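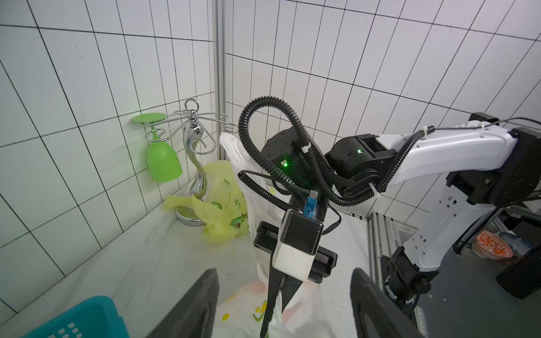 5 minute read

Bench notebook, Mallasholm, December 2019

Bags again. I said after the mugs that I'd be glad to see something floppy on the bench for a change, and I take it all back. A mug stays a mug whichever way you come at it, and you can be quite slapdash with your hands and still look as if you know what you're doing. A thin plastic bag is a different shape every time you breathe near it, and of course the arms copy every bit of my dithering faithfully, which is the whole idea and also rather humbling to play back.

For anyone picking this up after me: I drive both arms at once from the handles, left hand to left arm and right hand to right arm, and Grelel records the lot, joint positions and cameras together, from the moment I press the pedal until I press it again. We stand at 447 kept demonstrations for the Colerero bag set. I'd promised 300 by the end of May and was late with those, so it is nice to be past it, even if a good share of the early ones are me learning how to hold a bag and I am not sure they should be teaching anybody anything.

The part I want to get down while I remember it is the handover. One arm has the bag, the other has to come and take it, and the temptation is always to rush the second hand in while the first is still moving. From the operator's chair it looks fine. Then you go to the wrist view and you can see how little room there is between one gripper and the other, and how much of what you need to see is hidden behind plastic. With the white bag hanging from the other gripper I had hardly any idea where its lower edge was from the side camera, and the wrist view was the only one worth looking at. So my new habit is: first hand lifts, first hand stops, I let my shoulders down, and only then does the second hand start. It adds a couple of seconds to each run and I've stopped minding.

I did wonder whether the pause would go into the data as a kind of hiccup, so that the arms would learn to stand about doing nothing in the middle of a job. We had exactly that with the mugs in the spring, when I used to stop and think before every handle, and the trained version stopped and thought too, only without the thinking. My feeling is that a short stop that always comes at the same point is all right, because there is something to see at that point (bag up, other hand away), and what does the harm is a stop that comes wherever the operator happens to lose confidence. If I lose confidence now I throw the run away. It feels wasteful and I do it anyway.

Grip. I had been closing the fingers as hard as the handles would let me, and with a thin bag that isn't needed at all, and it is tiring on the thumb besides. Closing until the plastic is pinched and then a touch more is plenty. What matters far more is how much plastic you've got between the fingers. A tiny pinch right at the edge slides out. A good fat gather of it holds, but then you have a bunched lump and the opening, if you wanted the opening, is somewhere inside the lump. I have gone back and forth on this all afternoon. For carrying, gather. For opening, small pinches, one each side, and accept that some will slip and want redoing.

While I remember, run 3281 should be marked as a bad one. I let the right arm drift while I was scratching my nose and it wandered off towards the back of the bench. Nothing was hurt but it is not a thing we want learned. I've put a note on it in Grelel, though the note field still forgets what you type if you change screens before saving, so please look twice.

The wine glass stand has stayed on the bench from the glass-hanging runs, with the green glass on its hook. I like having it there for the bag work. The wire catches your eye in the wrist view and you start steering round it without being told, and I would rather the arms saw a bit of a busy bench than a perfectly tidy one. The teal basket likewise. I do shift the basket between runs, a hand's breadth or so and turned a little, so that it never becomes a landmark. If you are filling in for me, please shift it too, and don't be neat about it.

Two hands on one bag is the next bit, and it is the bit I am enjoying most. When both grippers have hold of the same piece of plastic you can feel, or think you can feel, one hand tugging against the other, though there is no force coming back through these handles at all and it is only my own eyes telling my wrists a story. You learn to watch the creases. When they pull straight between the fingers you are pulling too hard, and when they go soft you've got some slack to work with. I'd love the arms to pick that up from the pictures alone, as I am more or less having to.

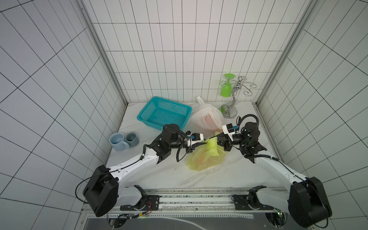
Solange Ferrand read this far over my shoulder and thinks I am making the two-handed part harder than it need be. Let one hand be the clamp and keep it dead still, she says, and let the other do all the work, then swap them over halfway through the set so that neither side gets lazy. She also thinks I should begin some of the runs with the bag already held by both, "so they see plenty of the difficult middle and not just a lot of reaching."

I'm persuaded on the first and half persuaded on the second. I tried nine her way before packing up, left hand as the clamp, and they look calmer on playback than anything I did this morning. The left hand does creep a little all the same. I think I am leaning on the chair arm when I concentrate, and that goes straight down the handle and out at the other end, so I shall try a cushion, or sitting further forward.

Starting halfway through means setting the bag in the grippers before pressing the pedal, and I want to ask Pruvost whether the recorder minds the fingers being closed at the first moment. The old version did and refused to save the run, with a very unhelpful message.

Still to do: right hand as the clamp, the same number again. Go back through the early runs and be strict. Wipe the bench top, it is getting streaky. Bring more bags from home, any shop, the thinner the better, and don't smooth them out first.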